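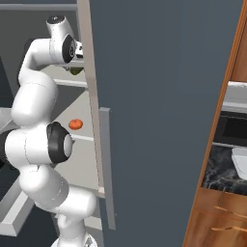
시뮬레이션 주방에서 문이 열린 수납 칸의 선반 쪽으로 그리퍼를 뻗은 다관절 로봇 팔.

수납 칸 접근 작업 지침

수납 칸 접근 작업 지침(收納-接近作業指針, 영어: Enclosed Compartment Access Practice)은 냉장고, 찬장, 서랍장처럼 한쪽만 트인 수납 공간에 로봇 팔을 넣어 물건을 집거나 놓는 작업을 시뮬레이션에서 설계하고 평가할 때 적용하는 권고 규칙의 모음이다. 가정용 로봇 소프트웨어 업체 조벡스(Zovex)의 내부 문서에서 출발했으며, 2020년 2월 1일 공개판이 나왔다. 법적 구속력은 없고 인증 제도와도 연결되어 있지 않다. 관련 문헌에서는 줄여서 '수납 지침' 또는 'ECA'라고 부른다.

개요

선반이나 문이 있는 공간에서는 팔의 끝단과 팔꿈치가 받는 제약이 서로 다르다. 끝단은 선반 두 장 사이의 좁은 높이 안에서 움직여야 하고, 팔꿈치와 상완 링크는 열린 문과 칸의 앞 테두리 사이를 지나야 한다. 탁자 위 작업을 기준으로 만든 평가 방식은 목표물의 이동 여부만 확인하는 경우가 많아, 팔꿈치가 문을 밀거나 손목이 위쪽 선반을 스친 시행도 성공으로 기록되곤 하였다. 수납 지침은 이러한 접촉을 따로 기록하고 성공 판정에 반영하는 방법을 정한다.

적용 대상은 베이스가 고정된 단일 팔 로봇이다. 이동식 베이스를 쓰는 경우에는 정지한 뒤의 구간에만 적용하며, 두 팔을 동시에 쓰는 작업은 범위에서 제외된다. 실물 로봇의 안전 요건은 다루지 않는다. 본문 첫머리에는 이 문서의 평가를 통과한 동작이라도 실제 장비에서 실행하려면 별도의 위험성 평가를 거쳐야 한다는 문장이 있다.

연혁

초안은 조벡스의 작업 계획 담당 엔지니어 애슈윈 바르마(Ashwin Varma)가 작성하였다. 당시 회사 안에서는 같은 동작을 두고 팀마다 성공률을 다르게 보고하고 있었다. 바르마는 기존 시행 기록 3,713건을 다시 재생하여 판정 기준을 비교하였고, 이 가운데 483건에서 목표물은 제대로 옮겨졌으나 문이나 선반과 의도하지 않은 접촉이 있었음을 확인하였다. 이 수치는 공개판의 부록에 실려 있다.

이후 시험 환경을 제작하던 플란드스카(Flandska)가 검토에 참여하면서 가구 모델에 관한 장이 추가되었다. 이 장은 케르타나 테바르(Keerthana Thevar)가 집필하였다. 테바르는 문의 회전축과 선반 두께를 실제 가구와 같은 방식으로 모델링하지 않으면 접촉 기록 자체를 믿을 수 없다고 보았으며, 이 견해는 공개판의 제3장에 그대로 남아 있다.

공개판은 초안보다 짧다. 초안에 있던 그리퍼 형식별 권장 속도표는 검토 과정에서 삭제되었다. 형식이 같아도 손가락 길이에 따라 적정 속도가 크게 달라진다는 의견이 받아들여진 결과이다.

주요 내용

환경 구성

시험에 쓰는 수납 칸은 내벽, 선반, 문을 각각 별도의 충돌 물체로 정의한다. 가구 전체를 하나의 덩어리로 두면 어느 부분에 닿았는지 구분할 수 없으므로 허용되지 않는다. 손잡이가 문판에서 돌출되어 있으면 손잡이도 충돌 형상에 포함한다. 눈에 보이는 형상과 충돌 형상이 다를 때에는 그 차이를 환경 설명서에 적는다.

문은 닫힌 상태, 일부 열린 상태, 완전히 열린 상태 가운데 하나에서 시작한다. 일부 열린 상태로 시작하는 시험은 열린 각도를 기록하여야 하며, 문이 작업 중에 저절로 움직이는지 고정되어 있는지도 밝혀야 한다. 문을 고정한 환경에서 얻은 결과를 고정하지 않은 환경의 결과와 합산하는 것은 금지된다.

주변 가구와 가전, 조리대 위의 그릇 등은 배경 물체로 분류한다. 팔이 닿을 수 있는 범위 안에 있는 배경 물체에는 충돌 형상을 부여하고, 범위 밖의 물체는 외형만 두어도 된다.

물체 배치

선반에 놓는 물체는 시작 시점에 정지해 있어야 한다. 과일처럼 구를 수 있는 물체는 배치 후 안정화 시간을 두고, 그동안 선반 가장자리를 벗어난 경우 해당 시행을 폐기한다. 폐기한 시행은 실패로 세지 않지만 폐기한 횟수는 보고한다.

선반 가장자리 가까이에 놓인 물체는 별도의 항목으로 표시한다. 이런 물체는 집기 쉬운 반면 그리퍼가 접근하면서 밀어 떨어뜨릴 위험도 크다. 서로 다른 높이의 선반에 물체가 하나씩 있는 배치에서는 목표물이 아닌 쪽도 추적 대상에 넣는다. 위쪽 선반에서 작업하는 동안 팔꿈치나 하완 링크가 아래쪽 물체를 건드리는 일이 있기 때문이다.

접근과 후퇴

접근 경로는 칸의 입구를 통과하기 전과 후의 두 구간으로 나눈다. 입구를 통과하기 전에는 손목의 방향을 정해 두고, 통과한 뒤에는 큰 회전을 피한다. 칸 안에서 손목을 돌려야 하는 경우에는 회전에 필요한 공간을 미리 계산하여 위아래 선반과의 간격을 확인한다.

후퇴 경로는 접근 경로를 거꾸로 따라가는 것을 기본으로 한다. 다만 물건을 쥔 상태에서는 그리퍼 아래로 내려오는 부피가 달라지므로, 쥔 물체의 형상을 포함하여 간격을 다시 계산하여야 한다. 이 항목은 공개판에서 '의무'로 표시된 몇 안 되는 규정 가운데 하나이다.

관절 자세

같은 끝단 위치에 도달하는 자세가 여럿이면 팔꿈치가 문에서 먼 자세를 우선한다. 팔꿈치의 위치를 고려하지 않고 끝단 오차만으로 자세를 고르는 계획기는 보고서에 그 사실을 명시한다. 관절 한계에 가까운 자세로 작업을 시작하는 것은 권장되지 않는다.

접촉의 분류와 판정

지침은 접촉을 의도한 접촉, 허용 접촉, 위반 접촉으로 나눈다. 의도한 접촉은 그리퍼 손가락과 목표물 사이의 접촉, 그리고 문을 여는 작업에서 손잡이와의 접촉을 가리킨다. 허용 접촉은 물체를 내려놓을 때 손가락 끝이 선반 윗면에 가볍게 닿는 경우이다. 나머지는 모두 위반 접촉에 해당한다.

시행의 결과는 다음과 같이 표기한다.

완전 성공: 목표를 달성하고 위반 접촉이 없음.
조건부 성공: 목표를 달성하였으나 위반 접촉이 있음.
실패: 목표를 달성하지 못함.
폐기: 초기 조건이 성립하지 않음.

조건부 성공을 완전 성공에 더해 하나의 성공률로 제시하려면 두 값을 나란히 적어야 한다. 목표물이 아닌 물체가 선반에서 떨어진 시행은 목표 달성 여부와 관계없이 실패로 처리한다.

한 조건에서의 재시도는 최대 20회까지 인정된다. 재시도를 허용한 시험과 허용하지 않은 시험은 표를 달리하여 보고한다.

기록과 보고

보고서에는 로봇 모델과 그리퍼 형식, 베이스의 위치, 칸의 안쪽 치수, 선반 높이, 문의 초기 각도, 물리 연산의 시간 간격이 들어가야 한다. 화면을 함께 제출할 때는 그리퍼와 목표물이 보이는 시점을 하나 이상 포함한다. 팔의 링크가 목표물을 가리는 시점만 제출하는 것은 피하도록 되어 있다.

정지 화면은 보조 자료로만 인정된다. 한 장의 화면으로는 물체를 집기 전인지 놓은 뒤인지 판단할 수 없으므로, 판정은 접촉 기록과 물체의 자세 기록을 근거로 한다. 기록이 일부 누락된 시행은 화면상 문제가 없어 보여도 완전 성공으로 분류할 수 없다.

난수 초깃값은 시행마다 남긴다. 초깃값을 바꾸어 실행한 뒤 좋은 결과만 고르는 것은 금지되며, 제외한 시행이 있으면 목록과 사유를 첨부한다.

활용

플란드스카는 자사 주방 환경 꾸러미 '자망스(Jamance)'에 이 지침의 접촉 분류를 기본 설정으로 넣었다. 자망스의 가구 모델은 문, 선반, 손잡이의 충돌 형상이 분리되어 있어 별도의 수정 없이 환경 구성 항목을 충족한다. 시험 자동화 도구인 라오(Rao)는 지침의 네 가지 결과 표기를 출력 형식으로 지원하지만, 조건부 성공의 세부 접촉 위치는 사용자가 따로 내보내야 한다.

조벡스 내부에서는 신규 동작을 통합하기 전에 이 지침에 따른 평가표를 제출하도록 하고 있다. 평가표는 작성자와 검토자가 각각 서명하며, 두 사람이 같은 팀에 속해서는 안 된다.

비판

위반 접촉의 범위가 지나치게 넓다는 지적이 있다. 사람도 찬장에서 물건을 꺼낼 때 손등이 선반에 닿는 일이 흔한데, 힘의 크기를 따지지 않고 모든 접촉을 위반으로 처리하면 불필요하게 느리고 우회하는 동작이 높은 점수를 받는다는 것이다. 이에 대해 테바르는 시뮬레이터마다 접촉력 계산의 편차가 커서 힘의 문턱값을 공통으로 정하기 어렵다고 답하였다.

부드러운 물체와 액체가 든 용기에 관한 규정이 없다는 점도 한계로 꼽힌다. 현행판은 모든 목표물을 강체로 가정한다. 물체가 그리퍼 안에서 미끄러지는 현상을 별도로 기록하는 항목은 개정 제안에 올라 있으나 채택되지 않았다.

같이 보기

동작 계획
역기구학
충돌 감지
파지 계획
로봇 시뮬레이터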